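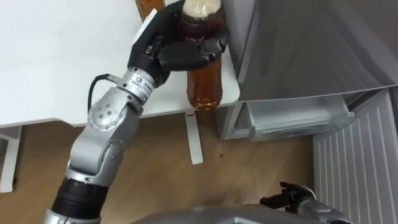

Rindby Workshop Opens Its Doors to Show Off a Robot That Handles Bottles, Slowly

RINDBY, September. After 254 evenings of work and one evening off, members of the Rindby shared workshop will show the public a two-armed robot named Harawira, built to pick up a bottle and put it down somewhere else.

The robot has two silver arms, each ending in a black hand with fingers. Members bought the arms used and built the rest on site, including the control software, which is called Sutora and has opinions about elbows.

"People ask what it's for," said Beryl Treloar, who leads the build. "I tell them it's for moving bottles off the table. They ask if I could do that myself. I tell them yes, and much faster."

Practice takes place in the workshop's kitchen corner, between the white table and the gray appliance. A plastic bottle was chosen after a short discussion about glass. The grip routine has been run more than 1000 times, and Merle Grimshaw keeps the log, in pencil.

"The left hand column is for successes," Grimshaw said. "I ruled it a bit wide at first."

Work this fall will turn to the second arm, which so far has mostly been taught to stay out of the way. Members also plan to shorten the cable loop at the wrist, a job that has been on the whiteboard since spring and has now been underlined.

The open evening starts at 7 p.m. Admission is free. There are 4 parking spaces, one of them under a tree that drops things. Visitors may bring a bottle of their own for the robot to try, plastic only, with the cap on tight.

Contact: Merle Grimshaw, Rindby shared workshop, Konis Building, rear entrance. Please knock hard.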